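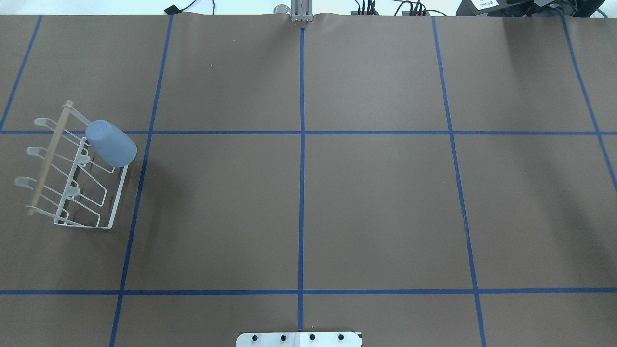

Ein Abtropfgestell braucht einen festen Platz, bevor das erste Geschirrstück hineinkommt. In diesem Kapitel richten Sie den Spülplatz ein und lernen, Geschirr standsicher abzustellen. Die Arbeitsfläche wird dazu mit Papier bedeckt und in Felder geteilt; blaues Klebeband auf braunem Grund ist auch aus einiger Entfernung gut zu erkennen. Das weiße Drahtgestell steht links, die mittleren Felder bleiben frei. Seine Bügel bilden Fächer, in denen die Teile aufrecht stehen.

## 7.1 Einräumen

Für die Übungen gilt:

- Große Teile kommen zuerst ins Gestell.
- Zwischen zwei Tellern bleibt ein Fach leer.
- Leichte Kunststoffteile werden zuletzt eingesetzt und erst losgelassen, wenn sie stehen.
- Nach 30 Minuten wird geprüft, ob noch Wasser am Rand sitzt.

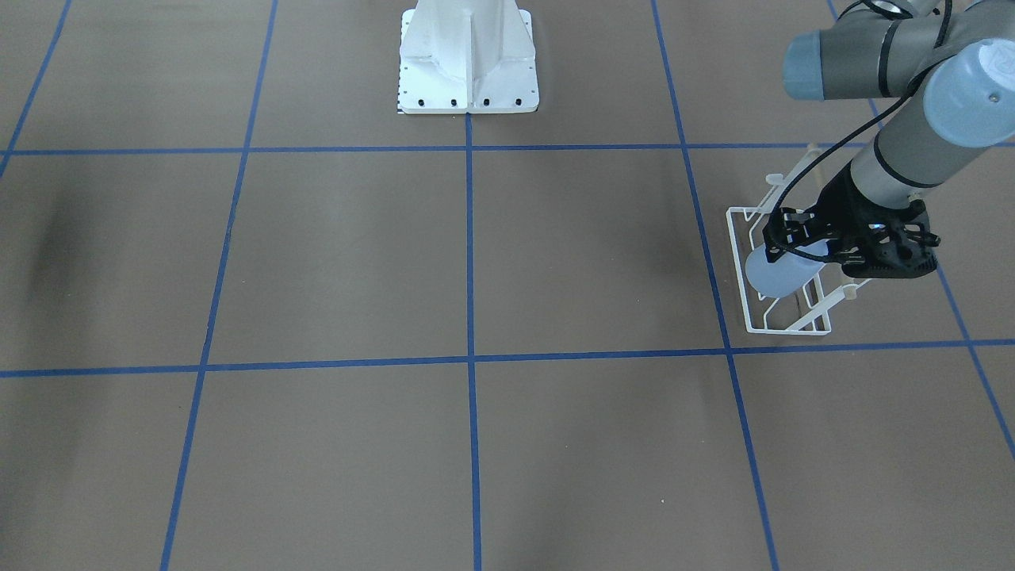

Mervin Friesen wendet ein, das freie Fach koste in kleinen Küchen zu viel Platz; er stelle die Teller dicht und trockne sie mit dem Tuch nach. Beide Verfahren sind zulässig. Im Übungsheft Ellameo notieren Sie, welches Sie gewählt haben und wie lange das Trocknen gedauert hat.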